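Questions about renting the Gravwood community room, collected from the emails and phone calls we get most often. If yours isn't covered, write to the booking desk and Margaux Rey or whoever is on that day will answer.

## Booking

**Who can rent the room?**

Anyone over 21 who lives, works or goes to school in Gravwood. Groups from Mabula and Urodholm can book too, at the same price, but they can't reserve as far ahead as residents can. A club needs one named person on the form. That person is the one we call if something goes wrong, and the one who gets the deposit back.

**How far ahead can I book?**

Residents can book a year out. Everyone else can book six months out. The calendar for the next year opens in September, and the December weekends go within a few days.

**Do I need to see it first?**

You don't have to. Plenty of people book from the floor plan. If you'd like to look, come by during office hours and ask at the desk. We can't show the room while another group is using it, so call first.

**Can I hold a date without paying?**

We'll hold one date for you for four days. After that it goes back on the calendar. We don't hold two dates for the same event.

**Can I book the same slot every month?**

Yes, for up to a year. Regular groups fill out one form and pay quarterly. The slot isn't renewed automatically, and a few groups have lost theirs this way, so put a reminder somewhere.

## Cost and deposit

**What does it cost?**

The rate is on the booking form and changes each September. It's charged by the half day (8 a.m. to 2 p.m., or 3 p.m. to 9 p.m.) or by the full day. There is no hourly rate. Setup and cleanup come out of your booked time.

**How much is the deposit?**

$50 for daytime bookings and double that for evenings. It's a separate payment from the rental fee. We return it within two weeks, to the same card. If you paid by check we mail a check, and that takes longer.

**What would make me lose the deposit?**

Food left in the refrigerator, trash left inside, tape marks on the walls, or leaving after your end time. Normal wear doesn't count. Neither does a spill on the carpet if you tell us the same day – the cleaners can get most things out if they know what it was.

**Is there a discount for nonprofits?**

There is. Send a copy of your determination letter with the form. We can't apply the discount after you've paid.

## Tables, chairs and equipment

**How many people fit?**

The posted limit is 50 seated. The fire marshal sets that number and we can't raise it, even for standing events. Babies in arms count.

**What furniture comes with the room?**

Folding tables, stacking chairs, a lectern and a coat rack. The furniture is in the storage closet to the left of the kitchen door. You set it up and you put it back. There's a diagram taped inside the closet showing how the chairs go on the dolly. Please follow it, because the door won't close otherwise.

**Can I bring my own tables?**

You can, as long as the legs have rubber or felt feet. Bare metal legs scratch the floor by the entrance. Anything you bring has to leave with you at the end of your slot. We have no overnight storage, including for groups that have booked the next morning.
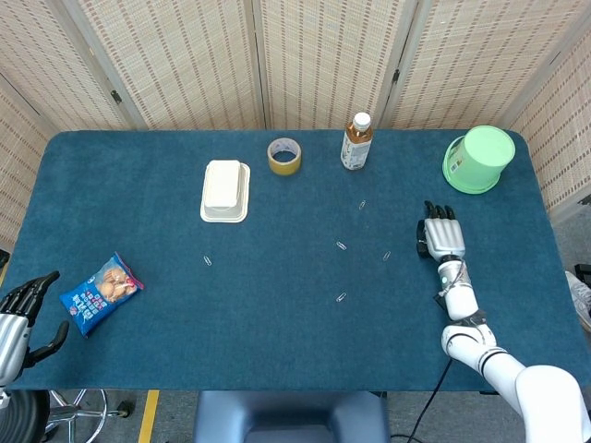
**What time can I get the key?**

The key is ready 15 minutes before your slot starts. Pick it up at the front desk and sign the sheet. For evening bookings the desk closes at 5 p.m., so collect the key before then or ask for a lockbox code when you book.

**Where do I return it?**

Drop it through the slot beside the front desk. If you used the lockbox, put it back in the lockbox and scramble the dial. A lost key costs the full deposit, as we have to change the lock.

**Is there a projector?**

There's a ceiling projector with an HDMI cable on the wall plate. Bring your own adapter. The remote is kept at the desk and goes out with the key. The sound comes through the two ceiling speakers only, and it's fine for talking but weak for films. For a movie night, bring a speaker.

**Does the room have Wi-Fi?**

Yes. The password is on the card by the light switch. It changes every so often, so don't print it in your program.

## Food and drink

**Can we cook?**

You can warm food up. The kitchen has a microwave, a refrigerator, a sink and a two-burner stove. No deep frying, and no charcoal or gas grills anywhere on the property, including the parking lot.

**Are there dishes?**

No. We used to keep a set and gave up on it. Bring your own, or use paper. There's dish soap under the sink and usually a sponge.

**What about alcohol?**

Beer and wine are allowed at private events with a signed alcohol form, turned in at least ten days before. You can't sell it. Liquor isn't allowed. If guests under 21 will be there, say so on the form.

**Can a caterer deliver before my slot starts?**

No, there's no one here to take it in. Have them come after you've opened the room. Wukau Catering and a couple of the other local kitchens know the loading door on the east side. Other drivers will need directions, so give them your cell number.

## Decorations

**What can I put on the walls?**

Hang things from the picture rail with string or hooks. Nothing on the paint – that includes painter's tape and putty. The windows are fine for tape if you take it off after.

**Are candles allowed?**

Birthday candles on a cake are OK. Other open flames aren't, and neither are fog machines, which set off the alarm. If the alarm goes off and the fire department comes, the charge is passed on to you.

**Balloons?**

Fine if they're weighted. Loose helium balloons get into the ceiling fans. Confetti and glitter aren't allowed.

## Getting here

**Where do people park?**

The lot behind the building has two accessible spaces next to the ramp and general parking past them. When it fills up, use the street. Don't park at the church across the road, even when it looks empty. They do tow.

**Is there a bus?**

The 446 stops at the corner and runs until 8 p.m. There is no later bus, so evening groups should plan rides.

**Is the building accessible?**

The ramp is on the north side and the door there has a push button. The restroom nearest the room has a wide stall and grab bars. There's no hearing loop at the moment.

## Changes and cancellations

**What if I need to cancel?**

More than 30 days out, you get everything back. Between 30 days and a week, you get the deposit and half the fee. Inside a week, only the deposit. Email counts as notice from the time it's sent. A voicemail doesn't.

**Can I move to another date?**

Once, free of charge, if the new date is open and you ask at least a week ahead.

**What happens if it snows?**

If the town offices close, we close, and you get a full refund or a new date. If they stay open and you'd rather not drive, the usual cancellation terms apply.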